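Zarnent Opens Second Tableware Shop in Midusville

Refill counter and repair desk planned for former Zapata Street pharmacy
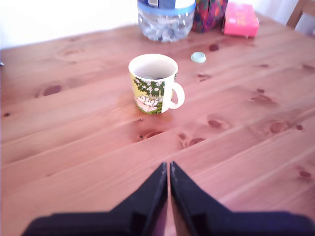
MIDUSVILLE – Zarnent, the tableware maker and retailer, will open its second Midusville shop in October. The new store takes over the former pharmacy on Zapata Street and will stock the company's full range of cups, plates and bowls, including the Ova line, which until now has been sold only by mail order.

The shop will employ four people, three of them new hires. Réka Orbán, who has run the company's first store since it opened, will manage both locations.

"Customers on the east side of town have been asking us for a shop for years," said Orbán. "Many of them take two buses to reach us. The Zapata Street site has a stop right outside."

Work on the building started in spring and took nearly four months. The old counter was kept and refinished, and the storeroom at the back was turned into a workshop. Kálmán Halász will run a repair desk there, fixing chipped rims and broken handles for a flat fee. Items bought elsewhere will be accepted.

A small counter near the entrance will serve coffee and tea. Customers who bring their own cup will pay a reduced price.

Zarnent founder Mariann Csizmadia said the company has no plans for further stores this year. "We want to get this one right first," she said. "The lease is long and we intend to stay."

The shop will open daily at 10 a.m. Gift cards and store credit from the first location will be valid at both stores. Wholesale orders will continue to be handled by Essam Tazi at the main office.

Press contact: Rozália Kiss, Zarnent, Midusville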